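The Husbridge post office case, two years on

I've had a few emails asking whether I was going to write anything more about the Husbridge post office robbery, so I went along to the last two days of the sentencing hearing and took notes. I'm not a reporter. I live a few streets away and used that counter most weeks.

For those who didn't follow it, a man walked into the branch on Fleury Road just before closing, showed the clerk a knife and left with £3,862 in cash. He was on foot. The police had a decent description within the hour and then nothing for months.

What brought him in was a bus ticket. He had paid cash on the 357 towards Wendness and dropped the ticket in the doorway of the shop next door, where it was picked up with a partial print on it. I had assumed it would be CCTV that did it, but the camera over the counter had been out of order and the council one points at the roundabout.

He pleaded guilty late, on the morning the trial was due to start. The judge gave him a small reduction for that and said so plainly. The sentence was six years and four months. There was some muttering in the public seats, in both directions.

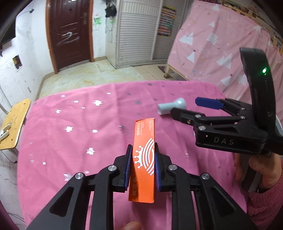 The orange carton, held upright over the pink cloth.

The part I keep thinking about is the clerk's statement. Na-rae Koo didn't read it herself, the prosecutor did. She said she had gone back to work after a fortnight and lasted three shifts. She now has a job in Grarnora, in an office with a locked front door, and it takes her two buses to get there. She still counts the people in any shop before she goes in. It was less than a page long.

Of the money, £555 was recovered. The rest had gone on rent arrears and a car that has since been scrapped. There will be a further hearing in August about compensation, though I can't see what there is to take.

The branch itself reopened with a screen and shorter hours. It shuts at four now, so if you have a parcel to send after work you'll need to go to Wendness.

I'll try to get to the August hearing but it depends on my shifts. Comments are open as usual. Please don't post the man's address or anything about his family, as I'll only have to delete it.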